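The pitch from Gandon is easy to like. Pay a monthly fee, describe the chore you want done, and its Tronar service builds a virtual room, drops in a virtual arm and lets it practice overnight. In the morning you download a set of skills for the real machine in your shop. Setup, the brochure says, takes 20 minutes.

Ragnheiður Laxdal has heard this kind of thing before. She runs the packing floor at Floretstead, a mail-order print and frame seller, and she signed up in September for a three-month trial. What she wanted was dull: pick up a flat thing, put it down somewhere else, don't bend it.

"The rooms are pretty," she told me. "I don't ship rooms."

She has a point. Tronar's worlds come with brick walls, parquet and art in wooden frames, and a customer can scroll through them for an hour feeling that something is being accomplished. Then you switch to the gripper's own view. 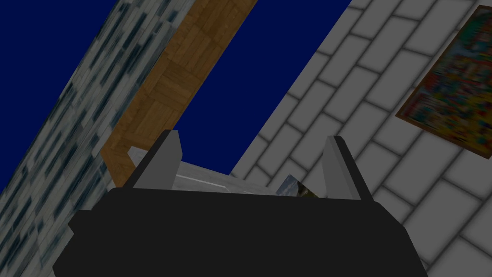 Tronar's simulated gripper, fingers apart, with a pale flat object and a small printed card between them and the room behind.

Flat items are a miserable test for two stiff fingers, and Gandon deserves some credit for including them at all. But the questions that matter to a buyer are about friction, flex and glare, and the sales material has very little on any of them. When I asked for results on real hardware, I got another rendered clip.

Dagný Hafþórsson, a consultant at Sveinbjörnsson who helps small warehouses shop for this stuff, is kinder than I am. She thinks practice in simulation is worth paying for – as a first step, with someone on site to do the rest. "Budget for the rest," she said. Gandon's price sheet doesn't mention it.

Laxdal has one month left on her trial. Her prints are still being packed by hand, and she hasn't decided whether to renew.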